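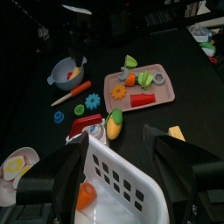

Do I need to throw away the episodes where the robot fumbled?

Most of them can stay, as long as you mark where the fumble starts and ends before you train on them.

Guides > Manipulation > Training > Learning from untidy demonstrations

Setup Recording Labelling Training Evaluation Contact

I'm Aurelio Collado, and I look after the tabletop work at Pultora. When we began the Lordale set we were terribly strict, and any episode with a missed grasp went straight in the bin. It seemed sensible enough, but we ended up with a policy that was lovely when all went well and quite lost the moment a piece slipped. So we went back to the bin, and what follows is the method we've settled on, more or less in the order I'd do it myself with a cup of tea to hand.

1. Gather everything. Our pool came to 3,009 episodes of toy kitchen sorting, mostly small vegetable pieces and odd bits like gears going into a basket or onto a tray. Leave the table cluttered when you record. A pot, a plate and a toy knife lying about give the policy something to reach past.

2. Watch the wrist view first. You'll spot a poor grasp sooner there than from overhead, though the fingers do hide part of the basket, so keep the second view open for the drop itself.

3. Mark the slip. Put one label where the fingers begin closing on the wrong spot, and another where the arm is back above the piece and ready to try again. Be generous at the second one – a few extra frames do no harm.

4. Mask, don't cut. We keep the whole episode but give the marked stretch no weight in the loss. The recovery afterwards counts as normal. If you cut the stretch out, the arm appears to jump, and our Holroyd trainer learnt to jump too!

5. Drop the hopeless ones. If the piece leaves the table or the operator stops the arm, let it go. We were left with 2,949 episodes, 421 of them with at least one masked stretch.

6. Test on fresh layouts. We ran 900 trials in May, half with the strict policy and half with the masked one, shuffled so the person scoring couldn't tell which was which. The masked policy tried again far more often after a miss. It was a shade slower on easy pieces, and I still haven't got to the bottom of that.

If you use our Farkach labelling tool, the slip marker is on the S key, and pressing it twice closes the stretch.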